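滑空の朝

ヴァルッテリ・ヒルヴォネンが「乗る?」と聞いてきたとき、わたしはパンを口に入れたままうなずいてしまった。これがまちがいの始まりである。いや、まちがいじゃなかったんだけど、その時点では完全にまちがいだと思っていた。

乗るというのはグライダーのことだ。エンジンなし。4月のトラの飛行場はまだ風が冷たくて、草の上に細長い白い機体が寝そべっていた。翼がやたらに長いくせに、座るところはお風呂より狭い。

「カイス・ユントゥネンさん、体重は」
「それ、大声で言わなきゃだめ?」
「重心の計算があるから」

小声で言った。ヴァルッテリは大声で復唱した。格納庫の前にいた人たちが全員こっちを見た。覚えていろよ、と思いながらパラシュートを背負ったら、これがまた重い。使い方の説明は3分で終わった。短すぎないか。

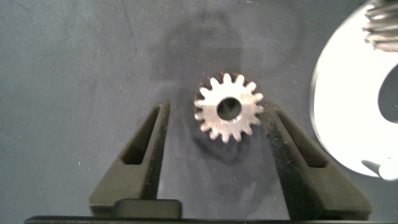
ウインチの索がぴんと張って、次の瞬間には背中が座席にめりこんでいた。遊園地の乗り物とはわけがちがう。空が目の前いっぱいにあって、地面はどこかへ行ってしまって、わたしはたぶん「あ」と「お」のあいだくらいの声をずっと出していた。機体の下でがちゃんと音がして索が外れると、急に静かになった。頭に浮かんだのは、なぜか小さな歯車だった。銀色で、ふちに短くとがった歯がぐるりと並んで、まんなかに丸い穴があいている、ああいうやつ。わたしのおなかの中でそれが一個、ころんと転がった気がしたのだ。こわいときの胃って、ほんとにそんな感じがする。

「息して」と後ろの席から声がした。
「してる」
「してないよ、肩が上がってる」

吐いてみたら、ずいぶんたくさん出た。風の音だけがする。リンベリの森が下をゆっくり流れて、シェーベリの湖にはまだ氷が残っていた。鳥が一羽、右の翼の先でくるくる回っている。ヴァルッテリは「あいつが先生」と言って機体を傾け、同じ輪の中に入っていった。座席がぐいっと持ち上がる。上昇気流だ。高度計の針が、さっきまでとは逆のほうへ動きだした。

「操縦桿、持ってみる?」
「冗談でしょ」
「冗談じゃないよ。指2本でいい」

2本どころか両手でつかんだら、機首がおじぎをして、わたしは悲鳴を上げた。ヴァルッテリは笑って、そっと戻してくれた。もう一回。今度は親指と人さし指だけ。すると機体は、犬がちょっと考えてから言うことを聞くみたいに、のんびり左へ曲がったのだ。曲がった! わたしが曲げた!

降りたときには、飛んでから37分たっていた。膝が笑って、草の上にぺたんと座りこんだ。ヴァルッテリが翼を支えながら「どうだった」と聞く。

「二度と乗らない」とわたしは言って、それから、次はいつ空いているのかと聞いた。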